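Budget for the Small Stuff Before You Buy the Robot

By Elspeth Aitken
January 15, 2025

Every winter, when the planning sheets come round, somebody sends me a quote for a robot arm and asks whether it looks fair. I love these emails, I really do. There is such hope in them! The arm has been picked out, the price has been argued over with the seller, and the person writing has usually been thinking about the thing for months and can already see it working away in the corner by the window. And almost every time I write back with the same question, which is where the rest of the money is.

I don't mean that as a scolding. I made the same mistake myself at Ukthorpe, back when I was put in charge of our first automation line (a grand name for one arm and a table). We had spent most of a year getting the purchase approved. The budget had a line for the arm, a line for the gripper, a line for shipping, and then a line that said "misc." with a number next to it that I had more or less picked because it looked modest. We burned through misc. before the arm had moved an inch. I remember sitting on the floor with the packing foam all over the place, adding up receipts on the back of a delivery note and feeling my ears get hot.

Where had it gone? Bolts, mostly, and brackets, and a second table because the first one wobbled. Then a longer network cable, and a longer one after that. Nothing on the list was silly, and I'd buy all of it again. I just hadn't written any of it down ahead of time, so each purchase had to be explained to our finance office as a surprise, and finance offices have a limited appetite for surprises.

Hala Abou Zeid, who ran purchasing in those days, was kinder about it than I deserved. She took my receipts, all 42 of them, and sorted them into envelopes, and then she handed me the envelopes and told me to use them as the headings for next year's budget. I still do. The headings have changed a bit over time, but I have never found a better way to plan for equipment than to look at what you were embarrassed to ask for the last time.

So my opinion, for whatever it's worth to those of you filling in sheets this January, is that a robot budget should be built from the table up. Start with the surface the thing will stand on or reach over. Then the power, and please do walk the room and find the outlets before you decide where the arm goes. Then lighting, then cables and something to hold them, and only after that the arm itself. People tell me this is backwards, and I can see why, since the arm is the big number. But the big number is also the one that's hardest to get wrong. You have a quote for it. You have no quote for the rest.

The heading I fight hardest for is what Marwa El-Sayed at Berrada calls the practice pile. She plans cells for teams who want their robots to handle ordinary things, and she gives the practice pile its own line, right up there with spare fingers and calibration. If you want an arm to work with chargers and cords, you have to buy chargers and cords, and you have to buy them in variety. 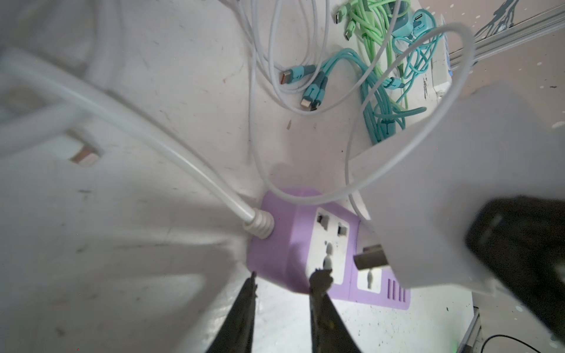

And you have to buy more than one of each, because things that get handled all day wear out. Marwa's last plan put 751 dollars under that heading, and her manager circled it in pencil and wrote "for extension cords?" beside it. She kept the pencil note and she kept the line. I was very pleased for her. A bag of cords costs so little next to an arm that it feels petty to bring it up in a meeting, and so it gets left out, and then a skilled person spends an afternoon going from desk to desk borrowing other people's chargers. I've priced that afternoon. It would have bought the cords several times over.

Now, there is a fair case on the other side, and Mostafa Ghoneim has made it to me more than once over very good coffee. He says that a budget with a line for everything turns into a budget that can't bend. Teams at Jundeo, where he does the planning, get a general allowance of about 15 percent on top of the arm, and they spend it how they like with no questions until the end of the year. He thinks my envelopes make people timid. If there's a heading for cords and no heading for a magnet or a roll of felt, then the person who needs felt will go without it.

I've gone back and forth on this, and I'll give him half of it. New teams don't know what they'll need, and a loose allowance is a comfort to them. But an allowance is also the first thing to be trimmed when the total has to come down, and I have watched it happen in 2 planning rounds running. A line that says "cords, plugs, chargers, replacements" is oddly hard to cut, once somebody has to say out loud that they're cutting it.

Nabila Mansour, who took over my old desk, does a bit of both now: named lines for the things we know about, and a small pot beside them that she refuses to call misc. Her first sheet is due at the end of the month. She has asked me to look it over, and I've told her to send me the envelopes too.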